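Section 4. Packing Soft Toys and Dolls for Storage

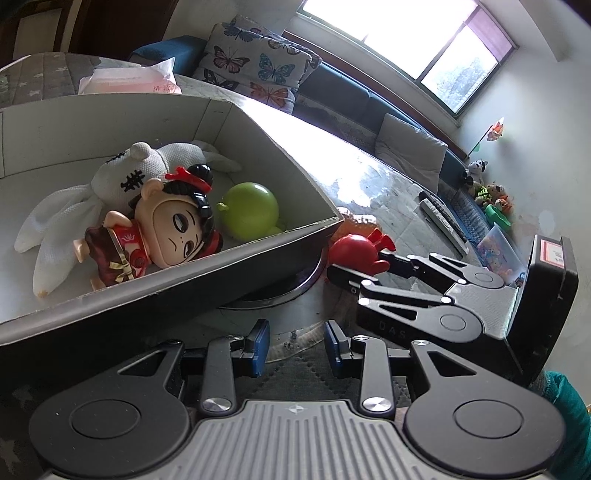

Figure 4-1. Plush rabbit, doll and green ball-shaped toy in an open box.

Follow these steps for each Plotero storage box, Model 925. Assemble the box as directed in Section 3 before you begin.

1. Set the open box within easy reach of the toys to be packed.

2. Sort the toys by type. Keep plush toys and dolls apart from hard toys with sharp corners.

3. Brush each plush toy with a dry cloth. Any toy that has been washed must dry completely before it is packed.

4. Place the largest plush toy in the box first. Lay long ears and limbs flat against the body.

5. Rest dolls against the plush toys with the face turned upward. Check that bows and ribbons are tied and are not caught under another item.

6. Fill the remaining space with balls and other small toys. Do not press items down to make them fit.

7. Close the flaps and write the contents on the label supplied - Part No. 1293 - before moving the box.

CAUTION: Remove batteries from all toys before storage. Remote controls and other household devices must not be packed with toys.

NOTE: Small parts should be kept in a separate clear box with a lid. Refer to Section 5.

Replacement labels may be ordered from Prornport Customer Service, attention Chanida Meesuk, extension 84.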